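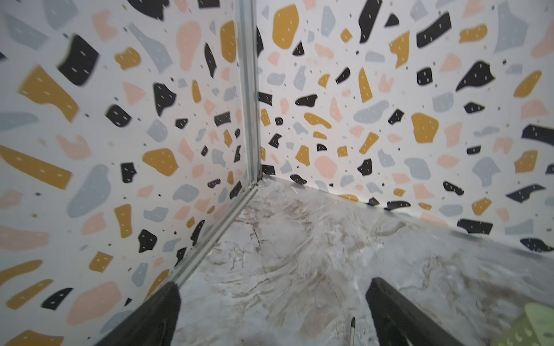
Panel testers wanted, Trollelow

Unora sells wall panels printed to look like terrazzo. The brochure says the pattern makes a small room feel calm and hides everyday marks. We have read the brochure and would like to hear from people who haven't.

We need 19 adults to spend time in a small enclosure lined with the panels, black, mustard, pink and grey-blue chips on off-white, with metal trim at the corners. You will sit, read, sort a box of household odds and ends, then fill in a form. Please don't be polite on the form. "It gave me a headache" is a perfectly good answer, and so is "I didn't notice it".

One visit in May, lasting 4 hours with a break. Tea provided. Travel within Trollelow is refunded if you keep the ticket.

Not suitable if you work in flooring, interiors or for any Unora stockist. We make no promise that the results will be published, or that Unora will like them.

Write to Shuzhen Tang or Hongjun Song at Lirkamel, saying which mornings you can manage.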